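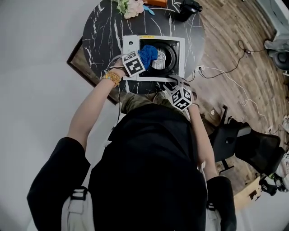

Why a cloth, one reader in the junior section asked, when a robot could just blow the dust out with air? Air moves dust somewhere else. A cloth keeps it, so the Hikik student project chose wiping as its task.

Wiping is hard for a machine. A block has one shape, but a cloth has a new shape every time it is picked up. The gripper must hold it tightly, press gently and follow a curved surface, all at once.

The students do the job themselves first, using grippers they hold in their hands. Each gripper carries a cube with black and white square patterns. A computer can find a pattern in a video and work out which way the cube is tilted. From that it can work out where the gripper was – even while it was turning.

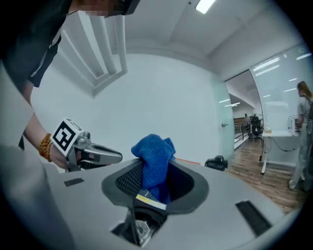
One try is called a demonstration. The project's goal is 300 demonstrations, each no longer than 30 seconds. A program called Flisto then looks for what the good ones have in common, such as the angle of the fingers.

Colour and light matter too, so the students will repeat the task with other cloths in December.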